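Seron Pavilion Biennial

The Seron Pavilion Biennial is an open architecture competition and outdoor exhibition held every second year in the old town of Seron. Selected teams design and build small temporary structures in courtyards, passages and squares, which are open to the public free of charge for most of September.

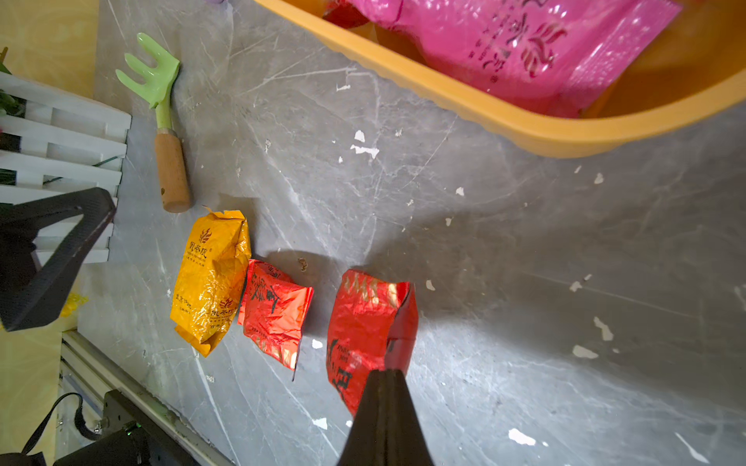

History

The biennial grew out of a student building week run by the Fivum workshop, a teaching studio housed in a former grain store near the river. The first editions were limited to students from the region and had no printed programme. Structures were put up in the yard of the grain store and taken down after a weekend.

The competition was opened to practising architects, landscape architects and artists from its fourth edition. At the same time the sites were moved into the old town, where owners of private courtyards were asked to lend them for the length of the exhibition. Several of these courtyards had not been open to visitors before, and access to them remains one of the main reasons people attend.

The edition that closed on 4 Oct 2020 was held with timed entry and one-way routes. Two of the smaller courtyards were left out because their passages were too narrow, and the structures planned for them were built in Donati Square instead.

Competition

Entries are made in teams of up to 5 people, at least one of whom must hold or be studying for a qualification in architecture, landscape or a related field. Each team submits two drawing sheets, a short written statement and a budget. Entries are judged without names attached.

The call for the 2020 edition drew 377 entries. A shortlist is published first, and shortlisted teams are invited to visit the sites before sending in a revised design. Sites are given out by lot, although a team may ask to exchange with another if both agree.

Every selected team receives a building grant of 2,000 euros. The grant covers materials, hire of tools and transport, but not fees. Teams may look for further support from suppliers, provided that no advertising is fixed to the structure.

Rules for structures

No structure may be fixed to a historic wall or dug into paving. Loads must be carried by ballast or by the shape of the structure itself. A clear route has to be kept for residents at all hours, and anything people can climb or sit on is checked by an engineer before opening.

Materials must be reused, returned or recycled after the exhibition, and teams state in their entry how this will be done. Timber is the most common choice, followed by textiles and scaffolding parts.

Sites

Most structures stand within a short walk of Donati Square, where the information point is set up. The Rolisine courtyards, a group of linked yards behind the former customs house, have been used in every edition since the move to the old town. The grain store is still used for talks, model displays and the closing event.

Awards

A jury prize and a public prize are given at each edition. The public prize is decided by paper ballot at the information point, and 3,269 votes were cast in 2020. Neither prize carries money. The winner of the jury prize is offered a place on the following jury.

See also

Temporary architecture
Pavilion
Architectural design competition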